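November 13, 2007

Workshop book, back room, Vislow job. Cold hands, bad handwriting, bear with me.

Spent most of the day on my neck looking upwards, so this entry is about the ceiling. Henrik Kasten wants to know before he orders paint whether we are keeping the suspended tiles or pulling the lot down and going back to plaster. I said I'd have a view by tonight and I do - keep them. I went in half expecting to hate them (I've never liked a tile ceiling, it makes me think of waiting at the dentist) but with the old strip lights off and just the daylight they're a perfectly decent pale grey and they make the room feel calm. Sieglinde Ruppert said the same in April and I argued with her for a whole lunch, so I owe her a coffee and probably an apology!

I pushed up two tiles by the door to get a look at the void. Dusty, lots of old cable, one run labelled Brustberg in biro which means nothing to me. Uwe, if it means something to you please write it in the margin. Put both tiles back and one of them is now sulking and won't sit down properly in the rail. Will have another go with the long steps tomorrow.

The bit I keep coming back to is where the ceiling meets the wall.
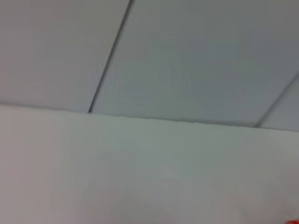 Tiles, dark rails and the top of the wall. Edge looks a touch stepped right of centre, trim or shadow gap?

I couldn't make up my mind standing under it either. If it's a trim strip I'd like to run a finger along it and see if it has lifted, and if it's only a gap then Svenja can leave it alone and cut in her paint line just below. Not worth filling. Consuelo Rivas filled one at the Midtbø place and it cracked right along the join by the next winter, nearly 5 metres of it, and she was up there with a scraper for days.

Wall colour: the off-white can stay off-white as far as I'm concerned, one fresh coat. Svenja Wunderlich has a sample pot, number 2767, and we'll try a patch high up next to the grey where it matters. My worry is that a really clean white will make the tiles look grubby. I think something on the warm side will be kinder to them.

Still to do: long steps, torch, that sulking tile, ring Drorkadmont about spare rails and ask if they still do the dark ones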